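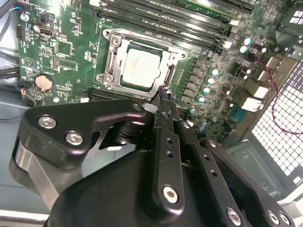
Dzifa Aryee

10/02/2022

LILLADSIDE, FOR IMMEDIATE RELEASE: Hasivlow opens its old-computer bench to everybody, and the first 100 places are free

Hi, I'm Dzifa, I run the repair room at Hasivlow, and I've been itching to send this one out! Starting this month you can bring your tired desktop computer to our workshop in Liladside, open it up on one of our benches, and learn what all the bits inside do while you get it going again. We're calling it the Florkex Bench (Florkex was the name of the little parts shop that used to be in our building, and the sign is still over the door, so it seemed silly to waste it).

I know, I know, a desktop. Everyone's on a phone or a thin laptop now. But there are so many of these big metal boxes sitting under stairs and behind filing cabinets, and they're lovely things to learn on. You take the side off and there's the whole computer, laid out on one green board, big enough to point at with a finger. There's the processor clamped in its silver frame, with the lever down the side of it. The memory slots are in a bank of their own, long and black, with little latches at the ends. And there's the battery, the same sort of silver coin you'd put in a kitchen scale, which keeps the clock going when the machine is unplugged. I've had grown adults gasp at that battery. They've been typing in the date every morning for a year and the cure was the price of a sandwich!

We tried the whole thing out last March with 28 people, and it went so well that Haiyan Tan, who looks after our money and is not easily carried away, asked me when the next one was before I'd even put the screwdrivers back. Charoen Boonchu came to that first run with a computer his daughter had done her homework on, and he's now one of our bench leads. Here's what he told me when I asked him for something to put in this release:

"I thought I'd be frightened of breaking it. Then I had the cover off and I was just curious. I went home and opened the other one."

So what happens when you come? You get a bench, a lamp, a tray for your screws and one of us close by. The first session is all looking and cleaning. We don't pull anything out until you can tell us what it is and where it goes back, and we ask you to draw the inside of your case before you start (it can be a terrible drawing, mine are). The second session is for swapping parts: memory, the clock battery, a drive if yours is on its way out. The third one is for the processor, for those who want to go that far. That means lifting the lever, wiping off the old thermal paste and putting the cooler back with fresh paste, and it's the evening people get quiet and hold their breath. I love that evening.
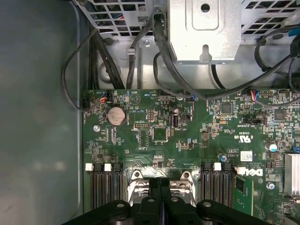

Cables get a session to themselves, too, and that was Junhao Song's idea. He noticed that people are perfectly happy with the board and then go pale at the wiring, so he put together a whole evening of tracing one lead at a time from where it starts to where it plugs in. You tag it, you write it down, and you move on to the next one. By the end you've got a map, and if something comes loose later on you'll know where it belongs. He also teaches a very good way of tying things back so the air can get through, which he makes everyone undo and do again. Bring patience and maybe a snack.

Yiran Guo is leading the sessions for schools, and she's got a soft spot for the kids who say they're no good with computers. Her groups work on spare machines from our own shelves, so no one has to own one or worry about wrecking the family's. If you teach in or near Liladside, please get in touch with her early, because she'll be booked up before I can blink.

A word about cost. The first 100 places are free, paid for by the money we raised at our spring sale. After that it's pay what you can. Parts are extra, but we keep a big drawer of used ones that we've tested, and most people find what they need in there. Our aim is to get 300 computers back in use by the end of the first year, and Haiyan has written 1,000 on the office whiteboard with a question mark after it, so you can see which of us is the dreamer after all.

If your machine can't be saved, we'll tell you so, and you're welcome to leave it with us for parts. Please take your files off first, or ask us and we'll sit down with you and do it together. We won't go looking through anybody's drive.

What to bring: the computer and its power cord. You can leave the screen and keyboard at home, we've got plenty. Tie your hair back if it's long, and skip the fluffy sweater (static!). Kids under twelve need a grown-up with them, and the grown-up has to join in.

Reporters, photographers and nosy neighbors are all welcome to drop by during a session. I'm happy to talk for as long as you'll let me, and Charoen, Junhao and Yiran have all said they'll chat too, as long as you don't mind them working while they do it.

To book a bench or set up a visit, ask for Dzifa at the Hasivlow front desk, under the Florkex sign.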